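Loubna El Fassi draws comics about drainage, and she would like you to know that they sell.

"Not well," she says. "But the people who want a comic about drainage really want one, and they don't haggle."

Her series, Iren, follows a sewer inspector of that name through the invented town of Wulthorpe, where it has rained since the first page. The fourth issue came out in February, two years behind schedule. El Fassi blames the rain, which she insists on inking one line at a time with a nib pen that was discontinued while she was still learning to use it.

I ask how many lines are on the cover of the new issue. She has the answer ready: 3124. She kept a tally in the margin, partly for the printer and partly so she would have something to complain about.

"I could do it on a tablet in four minutes," she says. "I've been told this by every person I've ever met at a show."

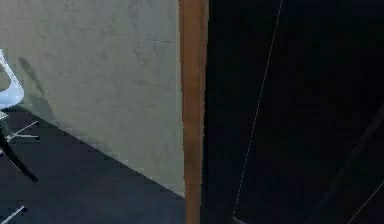 Pandey, who letters the book, takes the other side on this. The rain would look just as good done digitally, he told me by phone, and it might leave her time to send him the pages before midnight on the night they're due. He has said so to her as well, on each of the four issues, and has come to think of it as part of his fee.

El Fassi started out selling photocopied minis at the Istden small press fair, a one-day event with long tables and very short sandwiches. Her first comic was eight pages about a heron. She printed too many and still has a box of them, which she uses to raise her scanner to a comfortable height.

"The heron book taught me to fold paper," she says. "It didn't teach me to write an ending. The heron just leaves."

Iren has better endings, though not by a lot. Issue 2 stops in the middle of an argument about a manhole cover. Issue 3 picks up after the argument is over and never says who won. Readers write in about it. El Fassi reads those letters with great care and then does what she was going to do anyway. 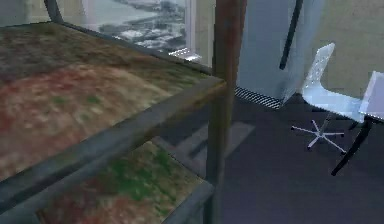
Please just tell us about the manhole cover, one of them wrote after the third issue, adding that he'd bought two copies in case the answer was hidden in one of them.

"I sent him a drawing of the manhole cover," she says. "He wrote back that it was very nice."

The new issue is her biggest print run so far, at 1617 copies. She had asked for 1600, and the printer threw in the extras – a kindness, or a counting error, and she has decided not to ask which. They'll go on sale at Istden first, then by mail, packed by El Fassi in the evenings with the radio on.

And issue five? She has the script, she says, and eleven pages of pencils. There's a long section set in a dry summer, with hardly any rain at all.

"Pandey was thrilled," she says. "Then I told him it's set mostly in gravel."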